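The sock lady of Cindine Street, and why she won't buy you a dryer

She's already talking when I get to the door. Something about elastic. I haven't got my notebook out.

"It's the heat that kills them," she's saying. "People think they wear out from walking. Bit of that, sure. But mostly you're cooking them."

Socks, we're talking about. She runs the laundry room at Dranamen, the shared house and drop-in at the bottom of Cindine Street, and has done for 7 years. She asked me not to use her name. Her kids read the site, she says, and they already get enough grief about having a mum who talks about washing.

Kettle goes on. We sit in the laundry because the lounge is full of kids doing homework. It's a narrow room, painted a sort of hospital green, two machines and a deep sink and more pegs than I've ever seen in one place. No dryer. There was one. It died and she didn't replace it.

"Best thing that ever happened. I'd been wanting it gone for ages. Everyone had a sook for a fortnight and then they all got used to it."

So what do you do with the washing of a whole houseful and no dryer, in winter?

"Lines outside if it's fine. Racks if it's not. And the small stuff goes on hangers with clips, always. Socks, undies, face washers, baby things. You put small stuff on a rack and it falls through, or it gets shoved along by somebody's jeans and it's behind the machine for a year."

She's firm on the hangers. The kind with a hook on top and a row of little pegs hanging off the bottom, you can get them in any discount shop, some are square, some are round, some are shaped like things. She likes the light ones. Metal ones last longer but they mark a white sock if the coating chips, and she's had complaints.

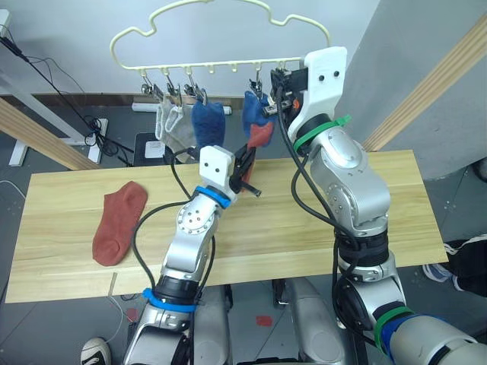
"One sock to a clip," she says. "Don't double up. I see people doing two to a clip to save room and then the bit in the middle is damp the next day and it stinks. If you've run out of clips you need another hanger, they're cheap as anything."

Toe or cuff, I ask. Which end goes in the clip. I thought this was a throwaway question. It was not a throwaway question.

"Oh, now. Now you've started something."

She's a cuff person. Clip the cuff, let the toe hang. Her reasoning is that the toe is the thick part and holds the most water, so you want it at the bottom where it can drip. The other side - and there is another side, she has argued with it at length in this very room - says all that wet weight drags on the elastic and stretches it, so you should clip the toe and let the cuff hang open for the air.

"And they've got a point, I'll give them that. With a big heavy work sock I'll do it by the toe. But a kid's sock weighs nothing. Clip it by the cuff, just on the one side, don't squash it flat across. Leave it a bit open like a bag. Then the air gets down it."

She gets up to show me on a tea towel, which doesn't work all that well, and sits down again.

What about pairing? Do you hang them in pairs?

"I do. Takes no extra time. You've got the thing in your hand anyway, you look for its mate, you put it next door. Then when they come down you just fold them off the hanger, two at a time, straight in the drawer. People who hang them any old how end up with a basket of odd socks and it sits there till Christmas."

There is a basket of odd socks. I can see it from my chair. I point this out.

"That's other people's," she says.

The basket has rules, as it happens. A sock goes in and stays for 4 weeks. After that it's fair game - dusters, puppets for the little ones, stuffing for the draught snake at the back door. One went on the tap outside to stop it freezing. She reckons most of them find their partner by the second week, generally inside a doona cover.

"Check your doona covers. Check the corners of your fitted sheets. I shake every single one before it goes on the line and I'd say every load there's one in there."

I ask about colours, since I've been a one-load-for-everything person since I left home and have the grey undies to show for it. She gives me a look.

"Reds on their own, the first few times. Reds and those rusty orangey colours. Navy can go in with the jeans. After that, cold wash, and I'll put the lot in together, I'm not fussed. But a new red sock in with the whites, you'll only do it once."

She did it once. Pascual, which is the soccer club up the road and which sends its kit down here in the season, had white shorts. They had pink shorts for 2 games. They won both, and somebody asked could she do it again.

The club bag is the biggest job of the week. Comes in a sack, all of it inside out and most of it with half the oval in it. She makes them turn the socks the right way round before she'll take it now. Well - she makes them turn them inside out, properly, all the way, then hangs them that way as well, and they go right way round when they come down. I had to get her to say this twice. The sweat's on the inside so you wash the inside, is the short version. Also the fluff ends up where you can't see it.

"And shake it before you hang it. Give it a good flick. Gets the foot straight and you don't end up with that crunchy thing."

The crunchy thing is her one real concession. Line-dried socks are stiffer. Towels are worse. People who grew up with a dryer notice it straight away and some never come round. Her advice is a splash of vinegar in the rinse, plain white, and to rub the sock between your hands when it comes off the clip. Ten seconds. She doesn't hold with softener, says it coats everything and the towels stop drying you.

How long to dry, indoors, in a normal July?

"Hang them at night, near a bit of moving air, they're done by the morning after next, if they're cotton. Wool takes as long as it takes. Don't put them right up against the heater. I know everyone does. Hang them across the room from it and open the window a crack, even if its cold. The water's got to go somewhere, and if you don't let it out it goes in your walls."

She's thinking of moving some of this into a workshop at Relon, the community shed, when their new room's finished. Not a washing class, she says, who'd come to a washing class. More of a general thing, how to look after clothes so they last - darning, buttons, getting a stain out before it sets. There'd be room for 10 people and she'd want them to bring their own socks with holes in. Plenty of those about.

Can she darn?

"Badly. It holds, but. My gran would've unpicked it and made me start over."

By this time the machine behind me has finished and is beeping and she's up, lid open, hauling out a wet lump of stuff with one hand and reaching a hanger off its hook with the other. Doesn't stop talking. First sock out is a small stripey one. She flicks it, hard, and a few drops hit my notebook.

"See if you can find me the other one of these," she says, so I put down my pen and have a look.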